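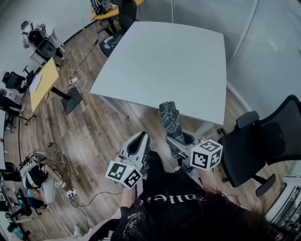
Urnton Meeting Rooms are hired by the hour, and these answers cover the Brilleck and Matheson rooms only. The Gruseck hall has its own terms. Each room is supplied with tables and chairs, and the usual pieces are a large light grey square table and black office chairs, at least one of them a mesh-backed model with armrests. Extra furniture has to be requested when you book.

## Bookings

**How far ahead do I need to book?**
Online bookings close 2 hours before the start time. After that, phone the front desk.

**Is there a bond?**
Yes. The bond is $150 per booking, held on the card used to pay. It is released after the room has been inspected.

**What is the cancellation period?**
72 hours. Cancellations inside that period are charged at the full hire rate. Changing rooms on the same day is not treated as a cancellation, provided the second room is free.

**Can I make a recurring booking?**
Yes, up to the end of the current term. New terms open in August.

## Access

**How do I get in after 6 pm?**
Use the side door and the code in your confirmation email. The code works from 15 minutes before your start time – it will not work earlier, even if the room is vacant.

**Does setting up count as hire time?**
Yes. So does packing up.

## Rooms

**Can I move the tables?**
Yes, but lift them. Dragging marks the floor, and repairs come out of the bond. Return everything to the layout shown on the wall plan.

**Is there a projector?**
Matheson has a ceiling projector with an HDMI input. Brilleck has a wall screen. Adaptors are not supplied.

**Can the heating be adjusted?**
Only within the range set by the centre. The wall control resets at the end of each booking.

**What does a full-day booking cost?**
$95 for either room, 8 am to 5 pm.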